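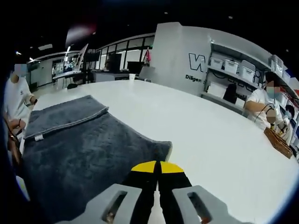

Temps de lecture : 3 min

Lullmont : les serviettes de la piscine fermée trouvent une seconde vie

Le linge de l'ancienne piscine de la rue Seyoum ne partira pas à la benne. Depuis jeudi, les serviettes restées dans les réserves du bâtiment sont triées, pliées et mises en paquets dans une salle prêtée par la maison de quartier de Lullmont. L'inventaire de départ faisait état de 2 577 pièces, toutes tailles confondues, du gant de toilette au drap de bain.

Le travail se fait assis, autour d'une grande table blanche, avec des rayonnages au fond de la salle. Chaque serviette est étalée à plat, le haut rabattu sur lui-même, puis repliée selon un format unique. Les modèles gris foncé, les plus épais, demandent davantage de place et sont traités à part. L'étiquette doit rester accessible : c'est elle qui indique la température de lavage, et les structures qui recevront le linge ont demandé à pouvoir la lire sans défaire la pile.

« On pensait finir en deux après-midi, il en faudra 4 », indique Deok-su Jeon, qui coordonne l'opération pour l'association Andell. « Plier, ça va vite. Ce qui prend du temps, c'est de regarder les bords. Une couture qui lâche, au troisième lavage il n'y a plus d'ourlet. »

Les pièces trop usées sont écartées au premier passage. À ce stade, 371 serviettes ont été mises de côté pour être découpées en chiffons. Elles iront à l'atelier de réparation de vélos de Zuvisbridge, qui en consomme toute l'année et les achetait jusqu'ici au kilo. Les taches claires laissées par le chlore ne sont pas un motif de rejet, a précisé l'association, à condition que le tissu soit encore solide.

Le reste sera réparti entre l'accueil de nuit, deux foyers de jeunes travailleurs et le refuge animalier. Ce dernier a demandé les formats les plus petits, plus faciles à sécher en hiver. Un premier lot de 165 draps de bain est réservé à l'accueil de nuit, où les douches ont rouvert en octobre après des travaux de plomberie. Jusque-là, les personnes hébergées devaient apporter leur propre serviette ou s'en passer.

Tout le linge avait été lavé avant d'arriver dans la salle, par la blanchisserie qui travaillait déjà avec la piscine. La facture a été partagée entre la commune et Andell. Le transport, lui, s'est fait en plusieurs allers-retours avec la camionnette des services techniques - la réserve du sous-sol n'étant accessible que par un escalier étroit, il a fallu remonter les sacs un par un.

La question du mobilier de la piscine reste ouverte. Les bancs des vestiaires et une partie des casiers sont toujours sur place, et la mairie dit étudier plusieurs demandes, dont celle du club de judo. Aucune date n'a été donnée pour la vente ou la cession du bâtiment.

Le pliage se poursuit l'après-midi, de 14 heures à 17 h 30, dans la salle du rez-de-chaussée. Il n'est pas nécessaire de s'inscrire pour venir aider, mais les places assises sont limitées. L'association ne prend pas de dons de linge des particuliers pour le moment - elle manque de rayonnages pour le stocker. Une collecte pourrait être organisée une fois les serviettes de la piscine distribuées.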